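Visit report: Dotach open afternoon, textile handling section

The Dotach workshop opened to outside visitors for one afternoon in September. I attended on behalf of our laundry equipment group, mainly to see how the company collects manipulation data on soft goods and whether the method could be applied to our infeed problem. These are my notes, in the order of the tour.

Registration was at 1:30 p.m. at the Espinoza Street entrance. Visitors were split into groups of 11. Ours was led by Nidia Restrepo, who runs the textile section. Safety glasses were required in the arm cell and nowhere else.

The first stop was the arm cell. Two six-axis arms are mounted on a common steel base with a worktable between them. The demonstration was a towel fold from a flat start, using a policy the company calls Vundurum. The arms completed the fold on the first two attempts. On the third, the left arm picked up two layers at the corner and the run was stopped by the operator. Cycle time was 83 seconds for a good fold. Restrepo said the number was not a target, and that the present work is on getting from a pile to a flat start, which the demonstration skipped.

That is also our difficulty. Our feeders work well once a corner is presented. Finding the corner in a mixed pile is still done by hand on every line we have shipped.

The second stop was the collection area, and for me it was the most useful part of the visit. Data is recorded with hand-held grippers carried by a person, with the camera mounted on the tool. The jaws match the ones on the arms, so the recordings carry over with little conversion. The operator works through a pile of mixed household textiles, takes one item, lifts it clear, and either places it in a target area or spreads it on the table. Prints, plain cloth, and dark garments are mixed on purpose. Restrepo said that a plain item lying against a busy print is a standard case in their set, as is dark on dark, where fold edges are hard to find.

Primo Costa, the shift lead, gave the practical details. Sessions last 20 minutes, followed by a break, because grip quality drops when the wrist is tired. Operators are told to close the jaws once and commit. Repeated small regrasps are allowed but get tagged, and tagged runs are reviewed before they are used. The jaw pads are inspected at the start of each shift and replaced when the surface is glazed.

I asked how they label a grasp that takes hold in the middle of an item and leaves it bunched up. Costa said it is kept as a valid pick and given its own tag, with the spreading step recorded separately. In his view, most piles do not offer a clean edge, and a system trained only on clean edges stalls as soon as it meets a real basket. Another visitor asked about stitched borders and trim. They are used as a cue when visible, but the company has seen models follow a printed line on a blanket as if it were a hem. More printed items were added to the pile as a result.

We were allowed to try the tool. It is lighter than I expected and the trigger travel is short. My first pick brought up a pillowcase and a sock together. Depth is difficult to judge when working from the tool camera monitor alone, and the regular operators look directly at the cloth.

The last stop was a short talk on storage and annotation, sponsored by Brorora. Little of it concerned handling. One point to follow up: runs are split at the moment of lift, so pick and place can be trained independently. The format description is available on request.

Questions still open on our side are jaw wear with damp linen, which was not shown, and whether the grasp tags can be exported without the video. Restrepo has both in writing and will reply to the group address. I have also asked for a second visit once the pile-to-flat work is running on the arms. Parking is behind the building, and the loading gate closes at 5:00 p.m.

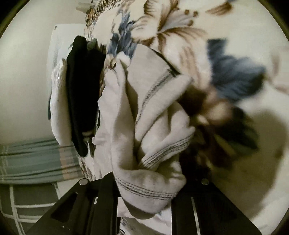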